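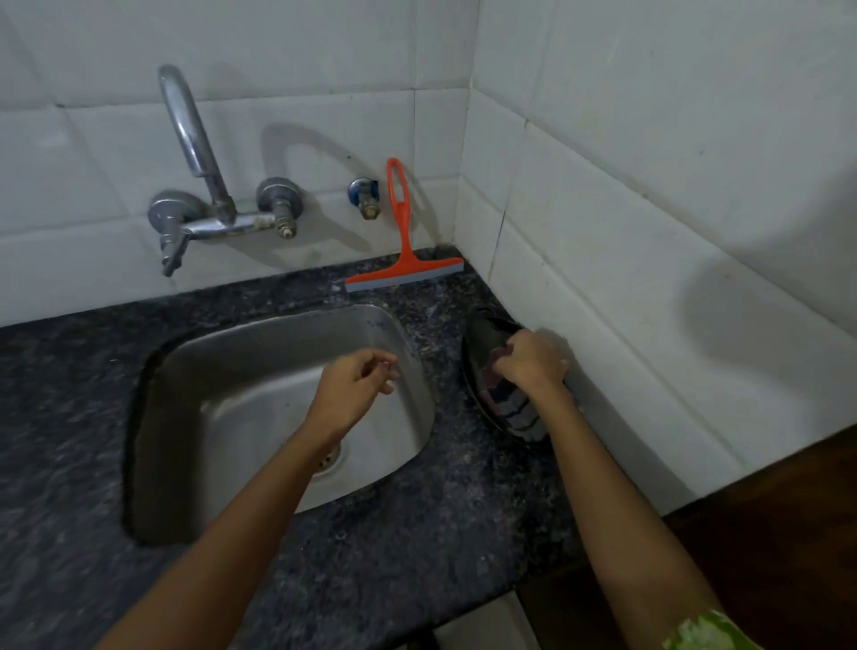
A robot can't learn to do the dishes from a book, one kid in the Kulau Robot Club said at the first meeting, so somebody has to show it. That is pretty much what the club does.

Kulau is an after-school club for kids 11 and up. This year's project is called Statico. The goal is a robot arm that can scrub a pan.

Scrubbing sounds easy. You hold the pan with one hand and rub with the other. But your brain is doing a lot of work you don't notice. It picks where to put the pad. It decides how hard to push. If the pan slides, your fingers fix it right away.

A robot has to learn all of that. One way is to let it study people. Club members do a chore at a sink while a camera records what their hands do. Each recording is called a demonstration, or demo for short. The club wants 200 demos before November.

Next, a computer program looks for patterns in the demos. Where do the hands go first? What shape do the fingers make around the pad? This step is called training.

Then comes the test. The arm gets 3 tries on a pan with dried oatmeal in it. It will probably miss spots -- most robots do at first. When that happens, the club records more demos of the part it got wrong and trains again.

Words to know
Demo: a recording of a person doing a job
Training: when a program learns from demos
Gripper: the part of a robot arm that holds things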